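In Praise of the Wire Basket
by Brigitta Widmer
July 9, 2025

I have owned 15 storage boxes in my adult life, most of them with lids, and I would trade the lot for one plain wire basket. I mean it! A lid is an invitation to forget. Whatever goes into a closed box at my house stays there until we move, and then it gets carried to the next closet, still closed.

A wire basket lets you see right through it, so a single cup is as easy to find as a stack of plates.
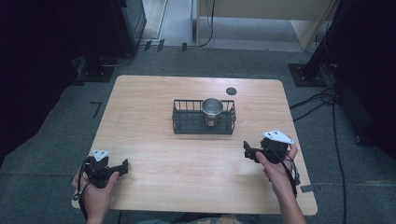
Steel cup in a dark gray wire basket.

My neighbor Zeeshan Dhanial says wire baskets look like a school cafeteria, and he keeps his mugs behind cupboard doors (he has 54 of them, and drinks from 2). Fine, but I like a bit of cafeteria. I like that you can pick up the whole thing by the rail and take it out to the porch.

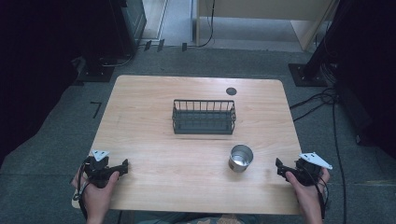 And metal cups are the perfect company for it. Drop one and you get a clang and maybe a dent, and you go on using it. Mine have been to the lake every July since my kids were small - they still fight over the dented one.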